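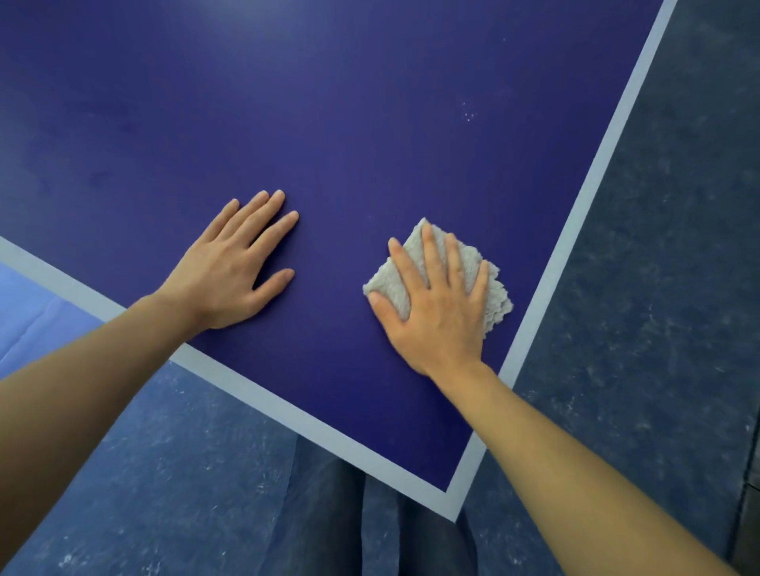

How often do the tables need wiping?
Once before the first booking, once after the last. League nights, between matches too. Dry cloth does for the quick ones, damp cloth for the end of the night.

Who does it?
Whoever is on the closing list by the door. If you're not on the list but you're last out, then you. Takes five minutes a table. Ten if somebody's been eating.

What do I put on the cloth?
Plain lukewarm water, wrung out hard. If you can squeeze a drop out of it, it's too wet. For sticky spots there's the table cleaner in the cupboard, two sprays on the CLOTH, never straight on the table. It runs under the net and sits there.

Can I use the kitchen spray?
No. No glass cleaner either, nothing with alcohol or bleach, no furniture polish. Polish is the worst of the lot. Ball skids for a week and then everybody blames their rubbers. Balthasar Gruber has a long speech on this, ask him if you have an evening free.

Paper towels?
Please don't. They leave bits.

Which cloths are ours?
The light ones, in the tub marked TABLES. Soft, fluffy, a bit ragged by now, fine. The yellow ones are for the bathroom and stay in the bathroom. Floor mop heads don't go anywhere near a table, we've had that once.

Is there a right way to go over the top?
Long straight strokes, net toward the end line, overlap a little. Flip the cloth when one side looks grey. Don't scrub in circles, it leaves marks that show up under the lights. Free hand flat on the table if you need to lean but don't put your whole weight on, and never sit on the edge. Kids, this is you.

What about the white lines?
Same cloth, same water, just go along them at the end. Black marks on a line are nearly always from bats. Press a bit harder, a few passes. If it's still there leave it and write it in the book. Someone took a kitchen sponge to table 3 in July and now there's a thin patch in the line, so no sponges.

Do I have to do the sides?
At the end of the night, yes. They get fingerprints and chalk and whatever is on people's shorts. Fold the cloth into a long pad and run it down the side. Go easy over the printing, the maker's name is already coming off on the older tables.
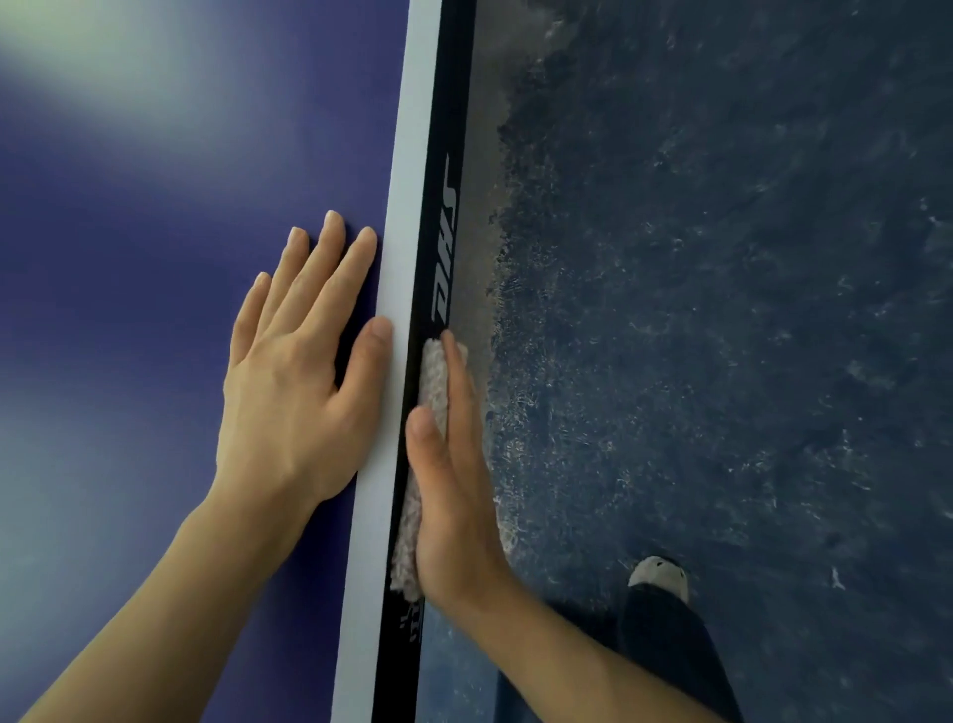
NETS AND POSTS

Does the net come off for cleaning?
Only for the monthly clean. On normal nights leave it up and wipe up to it from both sides. Dust collects right under the mesh so get your fingers in with a corner of the cloth. If you do take it down, loosen the clamps first, don't drag them, the pads scratch.
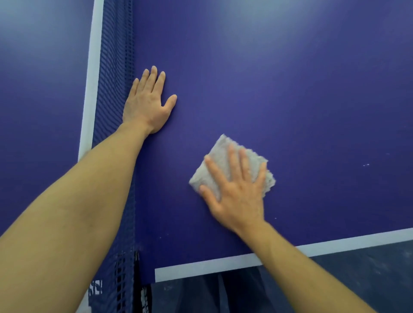

And put it back at the right height, please. The gauge hangs on a string by the scoreboard. Craig Cruickshank checks before league matches and he will make you do it again in front of the visitors.

Can the net be washed?
Cold water in the sink, bit of hand soap, hang it up flat. Not the machine. The Jelik one went in the machine and came out a different length.

OTHER STUFF

How long before we can play on it?
Wait til it's properly dry. Couple of minutes with the doors open, longer in wet weather. Run the back of your hand over it. A damp table does funny things to the bounce and your rubbers pick it up.

Should I wipe a table nobody's played on?
Quick dry wipe, yes. Dust comes down from the vents all the time and you won't see it till the ball stops spinning.
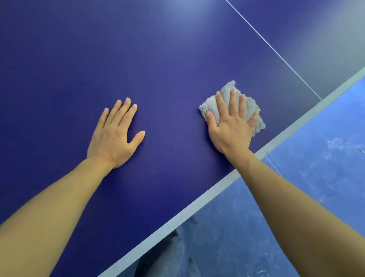
Also check the corners while you're there. Chips, bubbles, lifting paint, anything like that, in the book with the table number. A resurface was quoted at $1,163 and we would like to not do that.

Can I fold a table straight after cleaning?
Wait til it's dry. Folded damp, the halves keep the moisture in and you get a smell. Two people to fold, always, no exceptions even if you've done it 200 times.

Where do dirty cloths go?
Net bag behind the door. Evelien De Bruijn takes it home for washing, no fabric softener (she knows, this is for when somebody else does it). Don't leave wet ones balled up in the tub.

We're out of cleaner, now what?
Water only for the time being and text Khôi Tăng. He orders from the Prornthorpe shop, takes a few days to arive. Don't buy some other kind and claim it back, we won't pay it.

Does the Jelorlow hall do it the same way?
Pretty much. Their tables belong to the school so ask Hậu Vương before using anything except water.

Last updated August 19, 2025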